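Lavine Community Craft Workshop
Progress report to the Poirier Fund, second period
Submitted by Florence MacPherson, program coordinator

1. Activity during the period

The coiled rope course moved from the trial stage to regular sessions in June. Enrollment stands at 69 participants, against a target of 70 for the full grant year. Two groups meet in the morning and one in the early evening, the latter added at the request of participants who work during the day. Instruction is shared between Réjean Perron and Maëlle Grewal.

Participants begin with a flat coaster and proceed to a larger round piece before attempting a basket with raised sides. The written instructions were revised after the first group found the starting coil difficult to keep flat. The revised version gives more space to the first four turns and has been in use with all groups since.

2. Materials and finished work

The Fund's contribution covered 200 hanks of undyed rope, of which 163 have been issued. Thread and needles were purchased from Trerard under the existing account. Consumption per participant is slightly above the original estimate, mainly on account of the larger round pieces, and the remaining stock is expected to last until the end of the course.

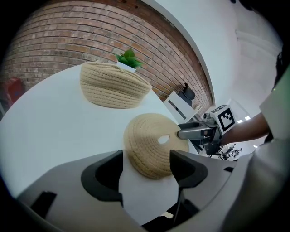
Round piece in coiled beige rope, stitched in concentric rings, with a small oval hole through the weave.

Stitching has improved noticeably from one group to the next. Ms. Grewal reports that the spacing between rings is now consistent in most finished work. Tension remains the principal difficulty, and pieces worked too tightly tend to cup toward the outer edge. A short practice exercise on tension will be introduced at the start of the next group.

3. Room and equipment

The second sewing machine was serviced and returned. Additional shelving has been installed along the back wall for work in progress, and each participant now has a labeled space. The lighting over the cutting table has not yet been replaced; a quotation from Stindel is awaited.

4. Budget

Spending on materials is within the approved amount. The line for instruction shows a small overspend caused by the evening group. Approval is requested to cover this from the unspent portion of the publicity line. A revised budget table has been sent separately to Mr. Garnet Lemieux.

5. Next period

Work will continue on raised-side baskets and simple lids. A display of finished pieces is planned in the entrance hall, subject to confirmation of the space by Sheldon Morin.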